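Category: Workplace Automation > Kitchen Pilot > Closed tickets

Ticket 242
Opened by: Analyn Baluyot, prep kitchen lead, Salazar site
Product: Clandik simulator, with Gendent arm controller
Priority: normal
Subject: Arm stops and asks for help too often when it works near the back shelf

Problem as reported

Hello. I write for the prep team at Salazar. Before every menu change we must now check the new tasks in the simulator, and only after that they go to the real counter. This is new work for us. Before, a menu change was one sheet of paper on the wall. I don't complain about it, but I want you to know who is reading your error messages: we are cooks.

The task is simple. Left arm takes the fruit, brings it to the bowl, goes back. In the last test series of 200 runs, the program stopped 22 times with the message "object not confirmed, operator needed". In the real kitchen, each such stop means that one person must wash hands, walk to the screen, press Continue and walk back. Two of my colleagues already say that they prefer to do the fruit by hand, and I understand them.

What I tried before writing
- Restarted the simulator and loaded the task again. Same result.
- Made the arm slower. It stopped a little less, but then it is slower than a person.
- Moved the bowl to the left side of the shelf. Worse.
- Asked the night shift to repeat it. They have the same message.

Reply from Hiltis support

Thank you for the clear list. Please tell us which light setting you use in the simulator, and send one view of the counter taken during a run. Please don't change the task until we have looked.

Reply from Analyn Baluyot, 29th March

Light setting is "one lamp, strong". It was like this when we received it and we never touched it. I attach the view. The arm shadows are very big on the white counter, and I ask myself if this is the trouble.
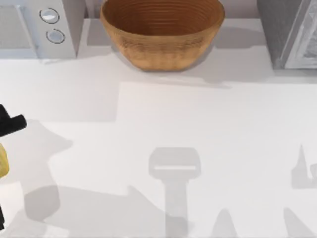

Attachment 1: Simulator view of the counter, with the microwave and bowl on the back shelf and arm shadows in front.

Reply from Hiltis support

We think you are right. The strong lamp makes dark shapes with hard edges, and the object check can take such a shape for a thing on the counter. Please change the light to "ceiling, soft", keep the arm at normal speed and put the bowl back in the middle. Then repeat the same series.

Reply from Analyn Baluyot

Done. In 147 runs until now there was one stop, and for that one the message was correct, the fruit had rolled away. I also made the test with the old light again, to be sure, and the stops came back.

I have two requests before you close. First, the message should say what the program is not sure about. "Operator needed" tells us only to come. Second, the person who does this check needs paid time for it. Now it is done in the break, mostly by me. I know that the second one is not for support, but I don't know where else I should write it.

Resolution

Light setting changed in the site profile. Message text passed to the Clandik team, planned for the April update. Second request forwarded to the Salazar site manager with the ticket number.

Status: closed, can be reopened by the site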